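Sanding between coats, and other things I put off

Filed under: Workshop, Paint, Regrets

There are two kinds of people who repaint old furniture. The first kind sand between coats. The second kind say they sanded between coats, and you can find out which you are dealing with by running a fingertip over their sideboard. I was the second kind for most of my adult life. These tips were collected from the other side.

Clean it before you do anything

Sugar soap, warm water, a cloth you don't like. Then clean water and another cloth. Furniture that has lived near a cooker has a film on it that you can't see and that paint can. If you sand first and wash later you have simply pushed the grease into the scratches, where it will wait for you.

Let it dry overnight. I know. Go and do something else.

Which grit, and when

Old gloss or varnish: start at 100. You are not trying to get back to bare wood, only to take the shine off so the primer has something to hang on to. If you can still see the window reflected in it, carry on.

Between coats: something much finer, 240 or 320. Coarse paper on fresh paint leaves lines that show up beautifully on a dark colour in evening light, usually when you have people round.

Buy decent paper. The bargain multipack from the petrol station sheds its grit in the first minute and after that you are rubbing your furniture with a brown envelope.

Fold it properly

Take a full sheet, tear it in half against the edge of the bench, then fold the half into thirds. The grit faces don't rub against each other so much as when you fold it in four, and you get three fresh sides out of it. Marjan Rostami taught me this at the Lurorton repair morning, having watched me scrunch a sheet into a ball and go at a chair leg like someone cleaning a burnt pan. She didn't say anything for quite a while, which was worse.

Use a cork block on big flat areas. Use your hand near joins and edges, where a block will catch the high side and go straight through to the primer before you've noticed.

How hard to press

Less hard than that.

Flat fingers, light pressure, long strokes. If the dust comes off as a fine powder, all is well. If it rolls up into little sausages, the paint isn't dry and you should go back indoors. The tin says recoat in 6 hours. The tin was written somewhere warmer than my garage. In January I leave it two days and still approach it with suspicion.

Stop every so often, wipe, and look at the surface sideways with a torch held low. Shiny spots are hollows the paper hasn't reached. Dull all over is what you're after.

Dark colours

I painted a chest for the hall in a colour the shop calls Mandon, a blackish green which I can only describe as a pond with ambitions. Dark paint shows everything: dust, brush hairs, the place where you leaned. Put it on thinner than feels reasonable and plan on three coats. Amirhossein Tabrizi, who has the unit next to mine, does four and then tells people about it.

The sanded coat will look dreadful, by the way. Grey, chalky, ruined. The next coat puts the colour back, so don't panic and don't start rubbing oil into it.

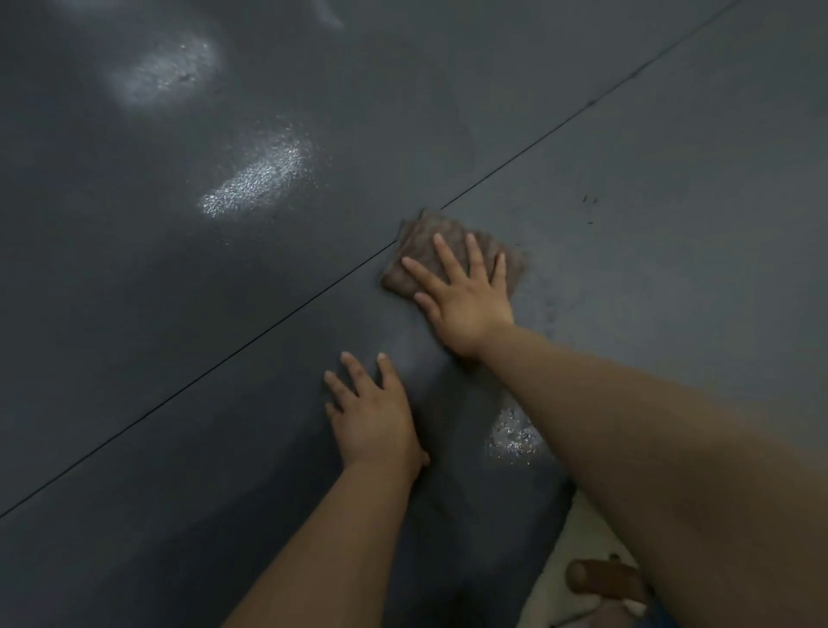

Getting rid of the dust

Vacuum first with the soft brush, then go over it with a barely damp microfibre cloth, then leave it ten minutes and do it again. Tack cloths work too, but press hard with one and it leaves a sticky trail, and you'll be sanding that off next.

Sweep the floor before you paint, not during. Wear a mask for all of it. If the piece is old enough to have lead paint on it, get a test kit before any sandpaper comes out, and if it's positive, don't dry sand it. My aunt's linen press has 1793 carved inside the door (I have my doubts, the hinges are from a catalogue) and I tested that one twice.

Old paper

Worn 100 makes passable 180. I keep mine in a biscuit tin with the grit written on the back in pencil, since the printing is always on the bit you tore off. There are 7 tins now. I am told this is too many tins.

Next time: drawers that stick, and the candle stub that lives in my apron pocket.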